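How do you pack soft fruit in those thin produce bags?
Nazanin Khosravi

I do a fruit run for my mother every week, and by the time I reach her door the grapes are squashed flat. Do you all use one bag for everything?

Babak Kiani
Paper bags. Done.

Nathalie Kennedy
Oh, I sympathize! I use one big bag, but I open the mouth as wide as it will go before anything goes in - it makes such a difference when you can see where things are landing. Tomato at one side, grapes next to it.
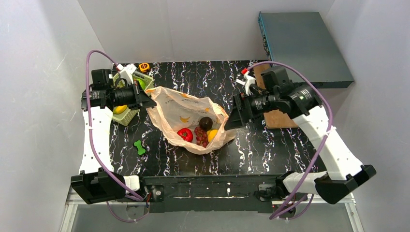
I leave plenty of room at the top too, and I never knot it, I just fold the edge over and carry it from underneath. My drive is 60 minutes, and I've lost 2 grapes at most. Good luck, and say hello to your mother!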